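Stinidham Paper Workshop: progress report to the Varska Fund
Second period, submitted 07/05/2023
Prepared by Olaia Gallardo, workshop lead

Dear Nizar,

You asked for this one to be shorter than the last one and to contain fewer adjectives. I have done my best on both counts.

Where we stand

The grant pays for three things: the handmade card line, the evening classes, and getting the old Rawashdeh letterpress back into working order. The card line is ahead of plan, the classes are on plan, and the press is a press. More on that below.

The card line

We promised 16 designs by the end of this period and have 16. Two of them are sympathy cards that Darcy Lemieux considers too cheerful and I consider too gloomy, so they are probably right. The rest split between birthdays, weddings, new babies and a small group we have been calling "general," meaning blank inside and a fern on the front. The fern outsells everything. Darcy spent most of a month on a layered lighthouse with a vellum beam and a hand-cut railing, and people pick it up, say how wonderful it is, put it back, and buy the fern.

We made 700 cards in total. Stekov, the stationery shop on the corner, took 300 on consignment and has asked for more, with the request that we stop using the glitter cardstock. Their carpet has opinions. We have switched to a pearl finish, which costs a little more per sheet and stays where you put it.

Envelopes were our one real mistake. I ordered a full case in the European size, which fits none of our cards, and the supplier would not take them back once the shrink wrap was off. Dalal Mahasneh has since designed a narrow thank-you card around the envelopes. It looks deliberate, and I would be grateful if you let people go on thinking so. The cost shows under "supplies" in the budget sheet and I have not tried to hide it anywhere more interesting.

Evening classes

The beginner series ran in full: stamping and heat embossing first, then folds and pop-ups, then a final evening on lining envelopes. We had 40 people sign up across the series. Attendance held up better than it did in the fall, when the October session lost half its room to a high school football game. Nabil Karam taught the pop-up class and has asked to teach it again, even after hearing what we pay.

From the comment slips:

"More time on embossing please, I burned mine."
"Good glue."
"Could the chairs be different."

We have moved embossing to a full evening of its own and bought a second heat tool. The chairs will not be different this year. We also had several requests for a class on die cutting, which I would like to offer, but our one machine jams on anything heavier than a postcard and I don't want a roomful of people watching me swear at it. A replacement is in the wish list attached to the budget.

The Rawashdeh press

The rollers are back from being recovered and they are beautiful. The treadle is also back, and it is very nearly the right treadle. Nabil has shimmed it, and the press now prints a clean impression on the left two-thirds of the sheet. For the moment we are designing cards with a lot of tasteful white space on the right.

The machinist has quoted for a proper fix, and the price is inside what remains in the repair line. I plan to go ahead unless I hear otherwise from you. The ink disc still needs resurfacing, but that can wait until there is something on the right-hand side to ink.

Changes to the plan

We would like to move the unspent part of the advertising line into paper. The advertising so far has been a sign in the window and Dalal's sister, and both are free. Paper has gone up twice since we wrote the application.

We would also like to drop the calendar. It was in the original proposal because I was tired and it was late. None of us wants to make it, and Stekov has told us kindly that they already have calendars.

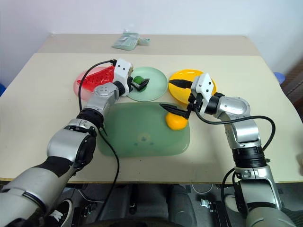 Next period

Finish the press repair and print a first full-width run. Add six designs to the card line, at least one of which will be another fern. Repeat the beginner series with the longer embossing evening. Settle the price of the boxed sets, which Darcy and I have agreed to stop discussing at lunch.

The budget sheet and receipts are attached, in order, except for the one with coffee on it, which is last.

With thanks,
Olaia

Filed under: Workshop News, Cards & Papercraft, Grant Reports

Contact the workshop | © 2023 Stinidham Paper Workshop | Back to top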